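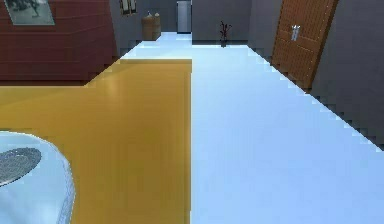 Ticket attachment 1: start position, door on the right, table edge on the left

Product: Sovley home simulator, Karras scene pack
Opened: 11/07/2023
Status: waiting on supplier

We are on a trial licence and running the fetch task in the house supplied with the pack. The robot has to go from the start position to the kitchen table and pick up a named item. Navigation is fine. Picking stalls on 52 of 600 runs, always at the table, with "target not resolved" in the log.

Tried so far:
Restarted the simulator. No change.
Raised the planner timeout from 2 to 20 seconds. Same error, only later.
Went back to the May build. Same error.
Swapped the Turnano gripper model for the Omania one. No change. 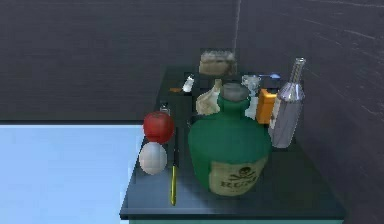

Attachment 2. The stalls depend on which item is named. Asking for the egg or the rum bottle works every time. Asking for the orange box-shaped item fails most often, and with the clear bottle overlapping its right side and the green one against its lower left corner, I suspect the visibility check is rejecting it. The log gives no score for that check.

Please confirm whether the threshold can be changed on a trial licence, and where it is set. Full logs uploaded with this ticket.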